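Tournament Office Diary
Entry for 3/12/20

The Main Event of the Vurnitz Poker Series entered its second day with 192 players returning from a starting field of 696. Cards were in the air on schedule. The opening two levels moved quickly, and the tournament office recorded more eliminations before the first break than in the whole of the closing session the night before.

Fadwa El Khatib began the day in the chip lead and held that position through most of the afternoon. Her largest pot came against Mac Mathúna, who moved all in on the turn with two pair and was called by a flopped set. The river did not change the result. Mac Mathúna was left with six big blinds and was eliminated one orbit later.
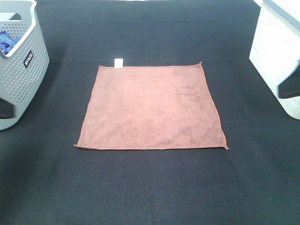
Series News

Play was paused twice during the fifth level. The first pause followed a dispute over a string bet at one of the outer tables. The floor ruled that the wager would stand as a call, and both players accepted the decision. The second pause was for hand-for-hand play, which lasted for 11 deals. The bubble ended when Drudix, playing under his online name as the series permits, lost with ace-king against a pair of nines. All remaining players were then guaranteed a payout, and the room returned to normal play after the chip counts had been entered.

The office wishes to correct yesterday's entry. The side event listed as a turbo was played with standard blind levels. The winner, Sonetti, collected 3197 series points, and the leaderboard has been changed to show the full amount. Sonetti now stands in second place overall, 300 points behind El Khatib.
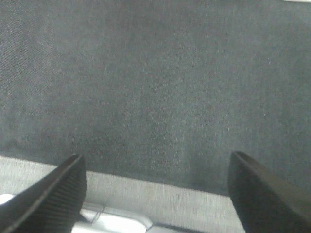 After the dinner break the pace slowed considerably. Average stacks were deep for this stage, and several short stacks doubled in the first 20 minutes. El Khatib lost a third of her chips when her overpair ran into a straight, though she recovered part of the loss before the end of the level. Sonetti, who had entered the Main Event late on its first day, was eliminated shortly afterward and registered for the evening side event.

Players are reminded that seat draws for the next day are final once posted. Requests to change tables cannot be considered, including those from players who made similar requests in February. Chip bags must be signed by both the player and the dealer.

Play ended at the close of level 18 with El Khatib again in the lead. The final day will begin at noon, and blinds will resume at the level printed on the structure sheet.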